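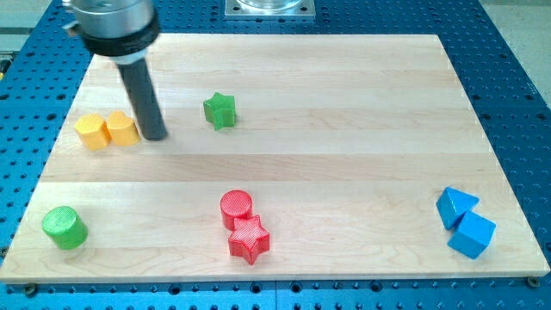
Blocks, blocks and more blocks

Welcome to the block page! I've been meaning to get this up for ages and it's finally happening (Jun 10, 2022, for those of you who like to keep me to my promises). If you came over from the spoon pages, hello, and yes, there will be more spoons in December. For now it's all small wooden shapes in very loud colors, and I'm having a great time with them.

I got hooked when Joris Brouwer handed me a shoebox of old toy blocks and asked if I could make some to match. I couldn't, not at first! My early stars looked like squashed crabs. But I kept at it, bought a better set of files from Trarell, and somewhere along the way I stopped trying to match Joris's box and just made the shapes I liked.

The colors
Red, yellow, green and blue, and that's me done. Gintarė Lepik keeps lobbying for a purple and I keep saying maybe. I love how the green comes up on a flat top, almost lime on the cylinder, and then goes darker down the sides of the star. Same pot, I promise.

Yellow heart
My favorite, no contest. Those two rounded lobes took forever to get even, and I still leave a bit of ribbing on the surface because I like how it feels under your thumb. It sits up nicely against its yellow neighbor too.

Red star and red cylinder
These two always end up pushed together, whoever is playing with them. Have a look at the top of the cylinder, there are fine rings on it that I used to sand away until Tarek Nassar told me off. He was right, they stay!

Green star
Five points, and every one of them is a chance to slip with the file. I do the inside corners first now, when I'm still fresh and patient (so, before coffee number two). If you're making your own, go slow there and leave the tips a little fat until the end.

Blue
Blue is the hardest color for me. It shows every bit of dust. I wipe everything down, walk away, come back, and there's a hair in it. Always! I've made my peace with it.

The board
Maple strips, nice and pale, so the colors really get to shout. I got the wood through Emiliano Navarrete, who had offcuts stacked up to the window and was happy to see some go. I glue the strips up, clamp them overnight and scrape them flat the next day. It's a good size for spreading the blocks out without them wandering off the edge, and it makes a decent tray for carrying them back to the shelf.

A few things people ask me
No, I don't sell them, sorry! I did a little batch of 3 sets for the Nedix fair and that was plenty of sanding for one year.
Yes, you can use scraps. Most of mine are scraps.
The finish is whatever Raed Chamoun has left over in his shop, so please don't ask me for a brand, I'd only guess.

If you've made some of your own I'd love to see them, especially if you've tried a crescent moon. Mine keeps snapping at the thin end. Leave a note in the guestbook and I'll come and have a look!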